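Closby Home Networks: Frequently Asked Questions

Page updated 24 Jan 2021

What areas do you cover?
We install and repair home Wi-Fi and network cabling in Closby, Nelcombe and the villages between them. If you live outside that area, call us with your zip code and we will tell you whether we can come out.

Do I need to change my internet provider?
No. We work with whatever service you already have. We do not sell broadband plans and we are not tied to any provider.

How much does a visit cost?
The first visit is $80. It covers a signal check in every room, a look at your existing router and a written quote. If you go ahead with the work, the $80 comes off the final bill.

How long does an installation take?
A single access point in a normal house takes a morning. Running cable to several rooms usually takes a full day. Older houses with plaster walls can go into a second day, and the quote will say so.

Will you have to drill holes?
Usually one or two per cable run. We drill from inside to outside, seal the hole and fit a cover plate on the inside wall. If you rent, please get written permission from your landlord before we arrive.
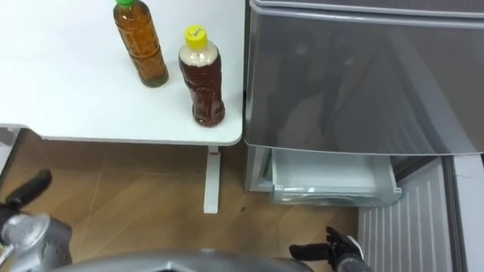 Where should the router go?
Put it out in the open, off the floor and near the middle of the house if the incoming line allows it. Thick walls, large mirrors and metal cabinets all weaken the signal. So does anything full of water, and a fish tank is the usual one. A couple of drinks bottles on a white table, one with a green cap and one with a yellow cap, will not hurt your Wi-Fi, but a router should not share a tabletop with them. Spills into the vents are not covered by the warranty.

Can you get a signal to my garage or garden office?
Yes. For anything up to 20 yards from the house we normally bury an outdoor-grade cable. For longer distances we use a pair of wireless bridge units, which need a clear line of sight.

What equipment do you use?
Mostly Plostach access points and switches. We also support the older Sorrentino units that we fitted before we changed over, and we keep spare power supplies for them.

Can I use equipment I bought myself?
Yes, if it is in working order. We guarantee our labor and cabling but not the unit.

Who will come to my house?
Italo Melis carries out all surveys and most installations. He will call you when he is on his way.

What is your guarantee?
Cabling and labor are guaranteed for two years. Equipment carries the manufacturer's warranty. Keep your invoice, as we will ask for the number on it.

When can I reach you?
Phones are answered from 9 a.m. to 5 p.m. on weekdays. Outside those hours, leave a message with your name, address and a short description of the fault. We close for the first two weeks of July.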